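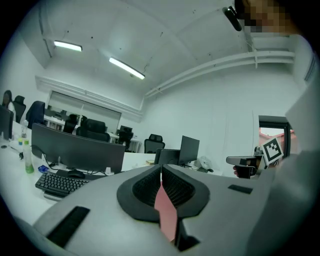 Theda Wunderlich folds cloth for a living, and she starts with the corner. "Take the upper corner first and let the rest hang," she says. "A thin cloth shows its creases that way." The workroom at Stadar handles 195 pieces on a normal day, most of them plain, some with a slight sheen.
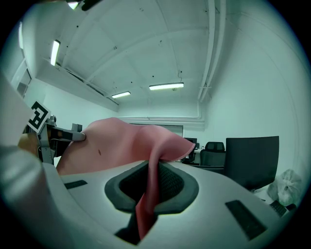
Sheen makes creases harder to judge under ceiling lights, so she checks each piece twice – once hanging, once flat. A twisted tail is shaken out before the first fold. "Four folds, then the stack. Small marks go in a separate pile."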